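I Finally Read My Publishing Contract

2025-05-29

So I signed a contract for my little cookbook back in November, and I did what I suspect a lot of first-time authors do: I read the page with the money on it and skimmed the rest. Bad idea! My friend Lilian Bakilana, who spent years doing rights work at Gashi, asked me over lunch who owned the audio rights and I just sort of blinked at her.

I went home and read the whole thing, all the way to the end. The advance was $3000, fine, I knew that part. What I'd missed was the option clause. Meletti (my publisher, lovely people, I still like them) gets first look at my next book, and the way it's worded "next book" could mean anything I write, on any subject. I've got half a mystery novel in a drawer and I'd like to be able to send it wherever I want.

Then there's the reversion clause. If sales drop below 198 copies in a year, I can ask for my rights back, but only in writing, and only after they've had six months to reprint. Lilian says the number is decent. She was much grumpier about the fact that ebook sales count toward it, so a cheap weekend promotion could keep the book tied up for another year.

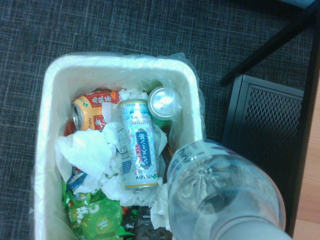
I wrote to my editor, Stavros Ionescu, feeling very nervous (I rewrote that email so many times), and he was totally nice about it. He said they'd narrow the option to cookbooks and that ebooks sold at a deep discount wouldn't count. He wouldn't budge on audio, so they're keeping that. Who's going to listen to a cookbook anyway? My sister says she would, so that's one.

We did it as a two-page amendment, signed by both sides. Next I have to sort out permission for the song lyric at the start of chapter four, and I have a bad feeling about what that's going to cost.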